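양팔 데이터 수집 메모

Seltcombe 작업대에서 모은 에피소드가 563개가 되었다. 목표는 1,262개이므로 아직 절반에 못 미친다. 정책 학습은 목표치를 채운 뒤 처음부터 다시 돌릴 예정이고, 지금은 수집 절차만 손보고 있다.

조작은 리더 암 두 대로 한다. 한 에피소드의 상한은 60초로 두었고, 상한을 넘기면 저장하지 않는다. 파일 이름에는 작업 코드와 조작자 코드만 넣는다. 물체 배치는 매번 조금씩 바꾼다. 처음에 배치를 고정해 두고 모은 데이터는 학습 손실만 잘 떨어지고 위치가 어긋나면 바로 무너졌다.

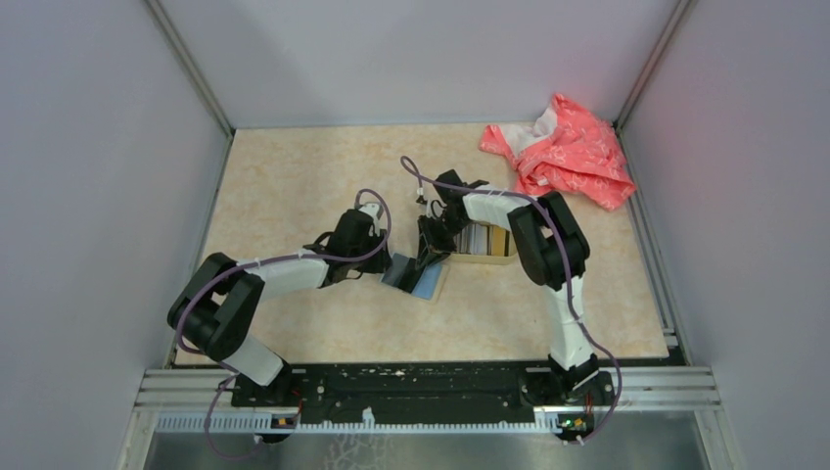

실패한 시도도 저장해야 하는가?
별도 라벨을 붙여 저장하되 모방 학습용 세트에는 넣지 않는다. 잡기에 실패한 뒤 같은 에피소드 안에서 다시 잡은 경우는 성공으로 분류하고 그대로 쓴다.

카드가 빽빽하게 서 있는 트레이는 그리퍼 손가락이 들어갈 틈이 좁아서 접근 각도에 민감하다. 조작자마다 각도가 다른 것도 문제였다. Mirjana Krasniqi와 내 궤적을 겹쳐 보니 하강 구간에서 손목 회전이 반대 방향으로 갈렸다. 둘을 그냥 섞으면 평균에 가까운 어중간한 동작이 나올 수 있어서 조작자 코드를 조건 입력으로 넣어 비교해 보기로 했다.

타임스탬프 정렬도 고쳤다. 관절값과 영상을 따로 기록하던 것을 Golob 스크립트 하나로 합쳤고, 프레임이 빠진 에피소드는 저장 단계에서 걸러진다. 기존 에피소드는 재검사 중이다.

남은 분량은 7월 안에 채울 생각이다. 비교 결과는 로그가 정리되는 대로 따로 올린다.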